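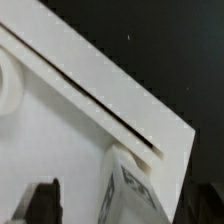 # Domside, resumen diario de prensa de espectáculos

Domside es un servicio de suscripción que reúne lo que se publica sobre actores, cantantes, presentadores y deportistas conocidos en prensa, web y redes, y lo entrega en un único boletín de lunes a viernes. Lo edita Trarnden y lo usan sobre todo redacciones pequeñas, programas de radio, agencias de representación y gabinetes de comunicación.

El boletín llega a las 7:15. Cada entrada lleva titular, medio, firma cuando la hay, un extracto y el enlace a la pieza original. Si varios medios repiten la misma noticia de agencia, aparece una sola vez, con la lista de cabeceras debajo.

## Qué incluye la suscripción

- Boletín diario en correo y en PDF.
- Acceso al buscador, con casi 4.000 fuentes en español, inglés, portugués y francés.
- Alertas por nombre propio, hasta 30 por cuenta.
- Historial de declaraciones por persona, ordenado por fecha.
- Dos usuarios por cuenta. Los adicionales se contratan aparte.

No incluye televisión en directo ni transcripción de pódcast. Para eso está Brerkach, que se contrata por separado y comparte las mismas claves de acceso.

## Historial de declaraciones

Es la parte que más se consulta. Cada persona seguida tiene una ficha con sus entrevistas, comunicados, cartas abiertas y mensajes públicos en redes. Cuando alguien rectifica, pide disculpas o matiza algo que dijo antes, la rectificación queda vinculada a la declaración de origen, de modo que se leen juntas.

Las citas se recogen en el idioma en que se publicaron. Debajo va la traducción, marcada como propia o del medio. Si la cita viene de un comunicado se enlaza el comunicado; si solo existe a través de un tercero, se indica «citado por» y el nombre del medio. Los mensajes borrados se conservan como texto cuando una cabecera los reprodujo antes del borrado. No guardamos capturas por nuestra cuenta.

Los rumores sin firma ni fuente no entran en la ficha. Pueden aparecer en el boletín, en un apartado final llamado «Sin confirmar», que se desactiva en los ajustes.

## Nombres y tratamiento

Las fichas usan el nombre y los pronombres que la persona emplea en público. Los nombres anteriores, artísticos o no, sirven para que el buscador encuentre piezas antiguas, pero no se muestran en el encabezado. Un cambio se aplica a toda la ficha en el mismo día laborable en que se verifica. Los titulares ajenos no se corrigen: se reproducen como salieron.

## Alertas

Se crean escribiendo un nombre o una combinación de nombre y tema (por ejemplo, un actor y el título de una serie). Pueden ser inmediatas o agrupadas cada dos horas. En semanas de premios o festivales recomendamos las agrupadas: una alerta inmediata sobre un nominado puede superar con facilidad el centenar de avisos en una tarde.

Para nombres muy comunes hay que añadir al menos una palabra de contexto. El sistema lo pide al guardar y no deja continuar sin ella. 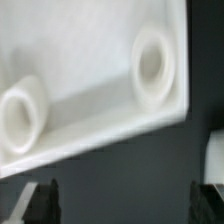 Keabetswe Cele escribe que lleva una temporada usando las alertas agrupadas en un programa de tarde y que echa en falta poder silenciarlas el fin de semana sin borrarlas. Pregunta también si el historial se puede exportar por persona, porque copia las citas a mano para preparar las entrevistas.

El silenciado existe, aunque está en «Cuenta» y no en «Alertas». Se elige un tramo de horas o de días y las alertas siguen acumulándose sin enviar avisos. La exportación por persona está disponible en formato de texto y en hoja de cálculo, desde el menú de la propia ficha. El extracto exportado conserva los enlaces, pero no las traducciones propias, que solo se leen dentro del servicio.

## Precio y condiciones

| Concepto | Detalle |
|---|---|
| Cuota mensual | 68 euros, impuestos aparte |
| Usuarios incluidos | 2 |
| Permanencia | No |
| Forma de pago | Domiciliación o tarjeta |
| Baja | Desde la cuenta, efectiva al acabar el mes pagado |

Las escuelas de periodismo pueden pedir acceso de aula. Se tramita por correo y requiere el nombre de la asignatura y del docente responsable.

Los textos completos siguen siendo de cada medio. La suscripción a Domside no da acceso a contenidos de pago, y en las piezas con muro se muestra solo el extracto que el medio deja abierto.

## Correcciones

Quien aparezca en una ficha, o su representante, puede solicitar un cambio con el formulario «Rectificar». Lo revisa Lamduan Ratanaporn y la respuesta se envía por escrito. Se corrigen fechas, atribuciones, traducciones y enlaces rotos. No se retiran declaraciones publicadas por petición de quien las hizo, salvo orden judicial o retirada por el medio de origen.

## Compatibilidad

Funciona en cualquier navegador actual. Los clientes de Rojanasak pueden recibir el boletín dentro de su gestor de contenidos activando el módulo correspondiente en diciembre, cuando se renueva la licencia, o antes si lo piden a soporte.

Soporte atiende de 8:00 a 18:00, y los viernes hasta las 15:00.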